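Gripper fault on the Ostness two-arm cells: frequently asked questions

This page is for teams at the Rumham workshop and partner sites who use the Ostness two-arm tabletop cell. It covers the gripper closing fault reported in July and what you should do if you still have an affected cell. If your question isn't answered, contact the Rumham support desk.

What went wrong?

The left gripper on one of our cells carried on closing after it had been told to stop. It crushed the item it was holding and then pressed the two fingers hard against each other until the motor tripped. The arm itself stayed where it was. The stop button cut the power when it was pressed, as it should.

Was anyone hurt?

No. The operator's hands were outside the cell. All the same, we treat a gripper that ignores a stop command as a safety matter, and it was logged as one.

How many times has it happened?

We have 8 confirmed reports. In 3 of them the item was damaged. The others were noticed while the gripper was closing on nothing, usually during warm-up.

Which tasks are affected?

Any task that uses the force limit. Most reports came from the food sorting task, where the arms move fruit on and off a plate and the limit is set low. Tasks that close to a fixed width don't use the same setting and have not shown the fault.
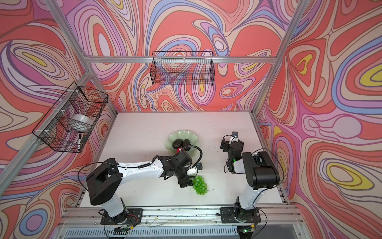 Food sorting task at Rumham, with the left gripper over the grapes.

What causes it?

The gripper controller reads the motor current to judge how hard it is squeezing. In version 8 of the Gimico control software, that reading could freeze at its last value if the cable to the wrist lost contact for a moment. The controller then believed the grip was light and kept on closing. The software fault and the loose connection both have to be there – either one alone does not cause the problem.

How do I know if my cell has the fault?

Open the status page and look at the current reading while you open and close the gripper with nothing in it. The number should change all the time. If it stays the same for a full cycle, stop using the cell and report it. Do this for both arms, even if only one has given trouble.

Can I clear a trip and carry on?

Not on version 8. Press the stop button, switch off at the supply, and leave the cell off until it has been checked. Clearing the trip from the screen restarts the controller but does not test the reading.

Something is stuck in the closed gripper. How do I get it out?

Switch off at the supply first. Wait for the lights on the arms to go out, then turn the release screw on the gripper body until the fingers part. Please don't lever them with a screwdriver. We have had a bent finger that way, and it was harder to put right than the original fault.

What does the repair involve?

A technician fits the new software, replaces the wrist cable and adds a clamp so that the connector can't work loose. The gripper is then opened and closed 70 times with no load while the current reading is recorded. Allow a morning for each cell.
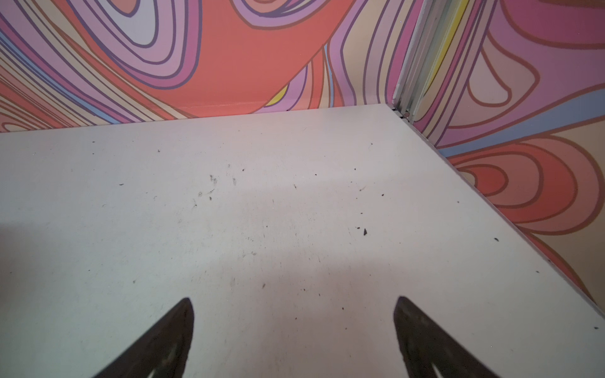 Do I need to wipe the table before the no-load test?

It is a good idea, but the test does not depend on it. Crumbs and dust on the table have no effect on the current reading. Grit between the fingers can, so clean those with a dry cloth while the power is off.

Who supplies the replacement cable?

Bagheri. Please don't fit a cable from another supplier, even if the connector looks the same. The clamp is made to suit the Bagheri part and will not hold a thinner cable properly.

Will I have to set up my tasks again?

Saved positions are kept. Force limits go back to their default values, so write yours down before the visit and enter them again afterwards. Try each one on something soft that you don't mind losing.

What should I put in a fault report?

The cell number, which arm it was, the software version, the task that was running and what the gripper was holding. Save the log before you switch off if it is safe to do so – the last few seconds are overwritten when the controller starts up again.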